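About Paritz

Paritz makes practice kitchens for robot arms. They exist only in software. A customer loads one on an ordinary workstation, picks a task, and tries out a control program before it goes anywhere near real crockery. We are based in Butport and have a second, smaller office above the Ateş bakery on the same street.

The company was set up by Hatice Işık and Normunds Mets. Hatice had been writing control software for packing lines and Normunds built physics models for a firm that tested lifting gear. Their first kitchen had one counter, one cup and a bug that let the cup sink slowly through the worktop. It took most of a winter to fix. The second kitchen was bought by a college, which still uses it for teaching.

Our main product is called Minimwood. It is a set of kitchen rooms with worktops, floors, walls and windows, together with a library of 513 household objects that can be placed in them. Each object has its own weight, its own grip and its own way of tipping over. Tumblers, bread and cutlery behave differently when a gripper closes on them, and a program that copes with one will often fail on the next. 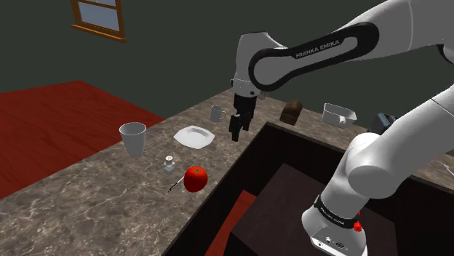 Customers can move objects about by hand or let Minimwood set the counter for them. Most use both. A typical order starts with a fixed layout, so that the team can see whether its program does the job at all, and moves on to mixed layouts once the basics are in place. Wall colour, floor and worktop can be changed separately from the objects. We recommend doing this early, as programs that rely on a camera tend to get used to one background.

The standard licence includes 600 ready-made tasks. They range from picking up a single item to laying out a breakfast. Every task comes with a written goal, a starting layout and a check that decides whether the goal was met. The checks are plain text files and can be edited. If you think ours are too strict, change them.

Zerrin Ağca looks after the object library. New objects are added each September and again in spring, and licence holders get them at no extra cost. Requests are welcome, though soft things such as cloths and dough are still on our list and we have no date for them. Liquids are not supported either. Please ask before ordering if your work depends on pouring.

Hülya Bozkurt runs support. The line is open from 9 am to 4.30 pm and is answered by people who work on the product. Outside those hours, send an email with your log file attached and you will have a reply the next working day. Eimear Doherty handles licences, invoices and school discounts.

A licence covers 10 seats. Colleges and schools pay a lower rate, and single users can apply for a trial that runs for a month. We also build rooms to order from a floor plan and a list of contents. Prices depend on how many of the objects have to be made from scratch, so send the list first.

We don't sell robots or hire them out. We are happy to talk to whoever supplies yours.

3315 views
10 shares
0 comments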